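Ticket 271: Label printer at Berneo packing room drops off the network
Status: Waiting on customer
Product: Zira print server
Opened by: Melnychuk site office

Monday 08:40
Printer shows offline on both office PCs. Labels queue up and nothing prints. Switching the printer off and on brings it back for 90 minutes, then it goes again.

Monday 09:15, Support
Please send the print server log and say whether the printer has a fixed address.

Monday 10:05
Log attached. The address is automatic. There were 21 jobs stuck in the queue.

Monday 11:30, Support
The log shows the address changing each time the printer drops. Set a fixed address ending in 100, clear the queue and restart the Ustus print service. Leave sleep mode off for now.

Monday 13:50
Done. Test label printed from both PCs. Will leave it running overnight and report back.
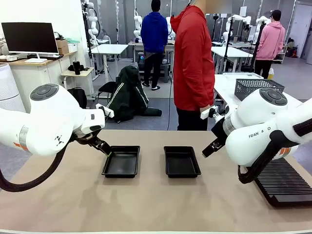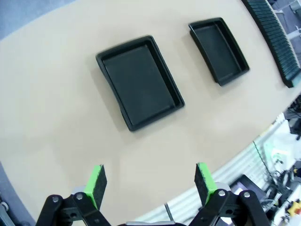 Attachments 1 and 2: black trays on the table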